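FOR IMMEDIATE RELEASE
March 8, 2024

Atberg Publishes Shelf-Stocking Demonstration Results and Asks Buyers to Read Them Slowly

Atberg, which tests automation equipment for retailers, today released the results of its February trial of Majimbun, a system from Devus that lets an operator teach a robot a task by remote control. The work was handling snack packages between a steel table and a set of store shelves.

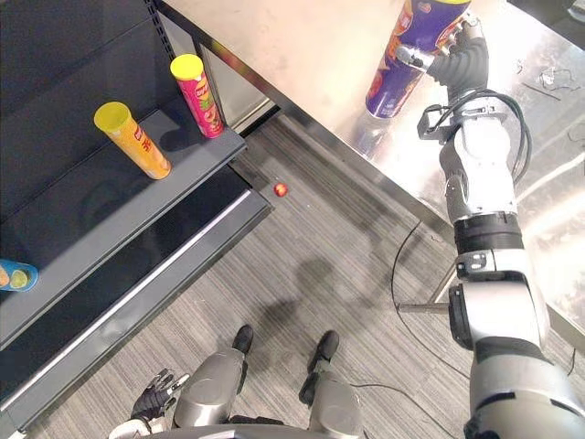
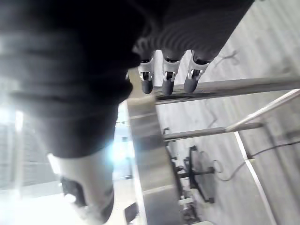
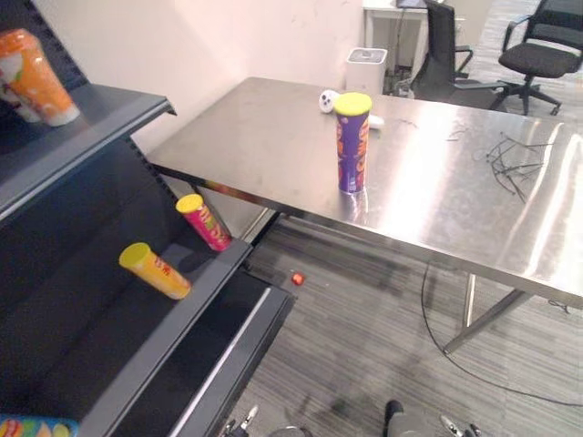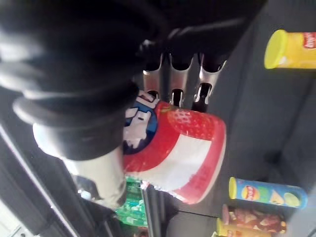

What the numbers say

Operators recorded 489 demonstrations over 9 working days. Of those, 306 were judged clean enough to train on. The rest were thrown out for dropped items, long pauses or a hand that closed in the wrong place. Marketing material for systems of this kind tends to quote the first number. We think the second is the one a store should pay attention to, and we would like to see it printed on every quote.

Devus describes Majimbun as ready to learn "after a short session." Our operators needed three days of practice before their recordings were steady enough to keep. They were patient people with plenty of time and a supervisor who was not trying to open a store at 7 a.m.

What the numbers do not say

A person steering a robot arm to a canister shows that the arm can reach it. It does not show that the robot will manage alone, and we ask that the photographs in this release not be used to suggest that it will. Every run in the count above had a person at the controls. Unassisted runs will be reported separately, whatever they show.

We also have doubts about variety. Tall canisters are a fairly kind shape for a robot hand. Bags, loose fruit and anything that crushes are harder, and the February trial does not settle how many extra demonstrations each would take. Devus believes the number is small — we have asked for the records behind that belief and have not received them.

Next steps

Lalis, the grocery chain that paid for the trial, has not ordered the system. It has agreed to a second round with its own night crew as operators, in place of trained technicians. Atberg will publish the discard rate alongside the total, and will list practice time as a cost.

The full February report, with the reasons for each rejected recording, is available on request from the Atberg press office.

About Atberg

Atberg tests warehouse and store automation for buyers. It does not sell robots and takes no commission from companies that do.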